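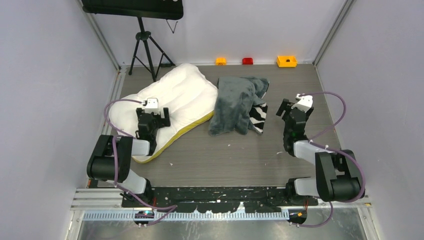 The cushion, the blanket, and a glimpse of zebra.

December 25, 2024

I own a blanket with two personalities. One side is a sober blue-gray, the color of a dentist's waiting room. The other is zebra. I bought it in November from a shop called Irance, after reading 876 reviews, most of them by people who had also bought it for a relative and kept it.

The plan for today was to eat too much and lie down. Somewhere between those two I decided the bedding needed sorting out, which is how I ended up spending the holiday with a blanket in a heap beside the big white cushion, the one with the mustard band along its side. The cushion is a Jadmont. It takes up as much space as a sleeping dog and is less willing to move over.

I have tried to learn to fold properly. The Ovden method (a booklet, 200 pages, with diagrams) tells you to find the seam first and work from there. With a cotton sheet, fine. With plush, the seam wanders off along some fold the minute you pick the thing up, and you're left holding a fistful of fluff with a flap hanging off it.
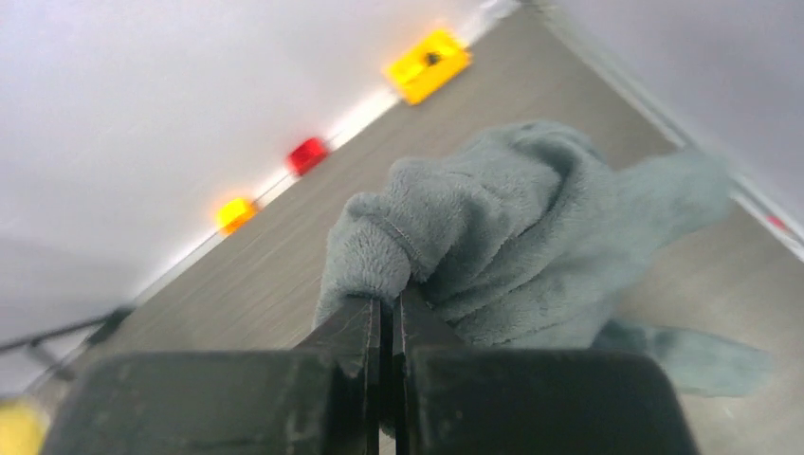

Gray side out or zebra side out?

This is the question that has divided my household of one. Gray side out looks like an adult lives here. Zebra side out looks like it's 2000 and I've just been given my own phone line. I've gone back and forth all month and settled on gray, with the stripes tucked in where only I know about them.

They don't stay tucked, of course. You get three corners behaving, you reach for the fourth, and up comes a black fold with a white stripe down it, standing there like it has something to add.
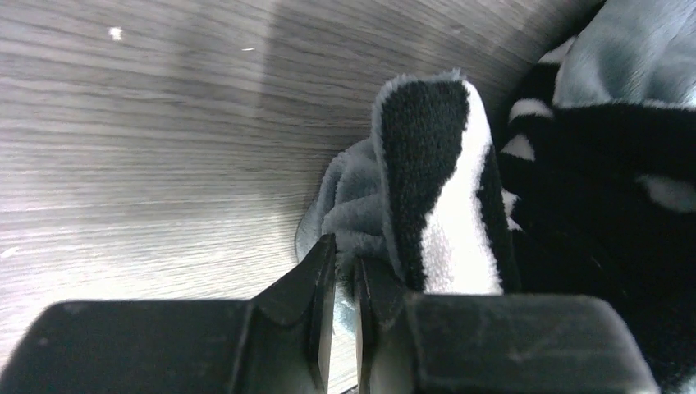
I gave it 8 tries, by the booklet and then by temper. The closest I've come to a tidy result is the Piątek roll, named for the bakery whose poppy seed cake it resembles: fold in half, fold in half again, roll it toward you and put something heavy on top before it notices. The cushion would do nicely for that, if I could be bothered to lift it. There is still cake, so the blanket can wait until I've had some.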